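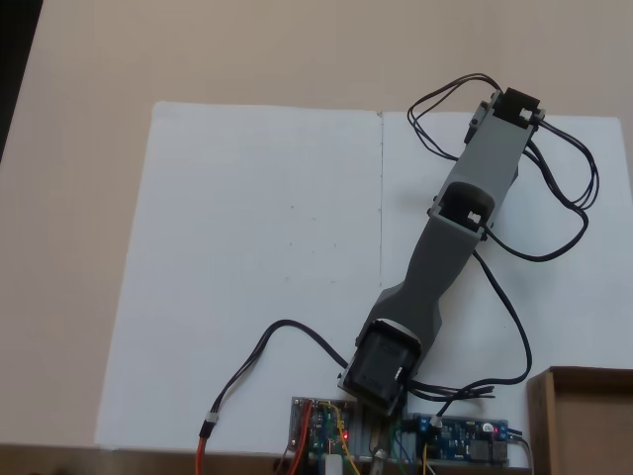

Warum eigentlich Papier und keine Schreibtischmatte, lautete die erste Rückfrage zu diesem Datensatz, eine Matte verrutsche doch nicht und halte länger.

Matten haben wir probiert. Die dunklen schlucken den Schatten des Würfels, die hellen glänzen unter der Deckenbeleuchtung. Weißes Papier ist matt, billig und in fünf Minuten ausgetauscht. Es bleibt also beim Papier.

Tritport – Würfel, Papier, Karton
Version 2

Inhalt
Der Datensatz enthält 1.477 Durchgänge einer einfachen Aufräumaufgabe: Ein kleiner grüner Würfel liegt auf einer weißen Papierfläche und soll in einen offenen Karton. Pro Durchgang gibt es einen Ordner mit den Bildern, einer Textdatei zur Startlage und einem Vermerk, ob der Würfel am Ende im Karton lag. Fehlversuche sind enthalten und nicht nachträglich aussortiert.

Ordnerstruktur
durchgaenge/ – ein Unterordner pro Durchgang, fortlaufend nummeriert
startlagen.csv – Lage des Würfels zu Beginn, in Millimetern ab der Naht
papier.csv – wann welcher Bogen gewechselt wurde
ausschluss.txt – Durchgänge mit bekannten Fehlern

Die Unterlage
Die Papierfläche besteht aus zwei Bögen, die nebeneinander auf der hellen Tischplatte liegen. Dazwischen verläuft eine Naht. Sie dient als Nulllinie für alle Angaben in startlagen.csv: Werte links davon sind negativ, Werte rechts davon positiv. Die zweite Achse beginnt an der vorderen Tischkante.

Auf dem Papier sind an manchen Stellen kleine Bleistiftpunkte. Das sind Hilfspunkte für das Auslegen. Sie gehören nicht zur Aufgabe und wurden beim Papierwechsel auch nicht immer an dieselbe Stelle gesetzt. Wer mit den Punkten rechnen will, sollte vorher in papier.csv nachsehen, welcher Bogen gerade lag.

Die Bögen liegen nicht in jedem Durchgang exakt gleich. Ein leichter Versatz an der Naht kommt vor und wurde ab zwei Millimetern in der Spalte "versatz" notiert, darunter nicht.

Der Würfel
Grün, mit Augen wie bei einem Spielwürfel. Welche Seite oben liegt, ist in der Spalte "augen_oben" eingetragen. In Version 1 fehlte diese Spalte, und sie ließ sich für die älteren Durchgänge nur teilweise nachtragen. Leere Felder bedeuten also "nicht erfasst".

Der Karton
Verwendet wurde ein gewöhnlicher Versandkarton aus dem Materiallager in Wolde, oben offen. Der Aufdruck wurde nicht überklebt. Die Klappen sind bei Durchgängen mit dem Kürzel K nach außen gelegt, damit die Öffnung frei bleibt, und bei Durchgängen mit dem Kürzel H

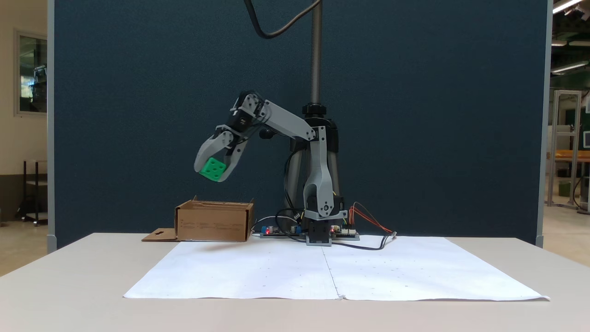
stehen sie hoch, was die Öffnung merklich kleiner macht. Die H-Durchgänge sind in der Minderheit. Ihr Anteil an den Fehlversuchen ist trotzdem hoch, meistens blieb der Würfel an einer Klappe hängen und fiel daneben.

Ein Standplatz für den Karton ist nicht festgelegt. Er wurde nach jeder Pause neu hingestellt, und seine vordere linke Ecke ist pro Durchgang eingemessen.

Bekannte Mängel
In fast 70 Durchgängen hat sich ein Papierrand gelöst und wellt sich. Sie stehen in ausschluss.txt unter "welle", die Bilder sind aber weiterhin dabei.
Das Licht wechselt mit der Tageszeit, ein Weißabgleich wurde nicht vorgenommen.
Im März wurde die Papiersorte gewechselt. Das neue Papier ist eine Spur kühler im Ton.
Startlagen dicht an der Naht sind seltener als solche weiter außen. 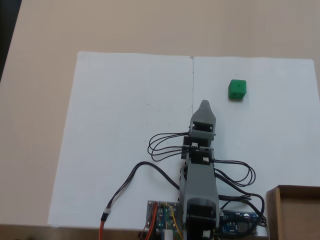 Für uns wäre eine Liste aller Startlagen rechts der Naht nützlich, schrieb Bultoveo nach der ersten Version, wir filtern sonst jedes Mal von Hand.

Die Liste liegt jetzt als startlagen_rechts.csv bei. Eine entsprechende Datei für die linke Seite folgt, sobald die Lücken bei "augen_oben" geprüft sind.

Nutzung
Frei für Lehre und Forschung, bitte mit Angabe "Tritport, Version 2". Der Spiegel in Cokville hält noch die alte Fassung vor – bitte nicht mit dieser mischen, die Nummerierung der Ordner hat sich geändert.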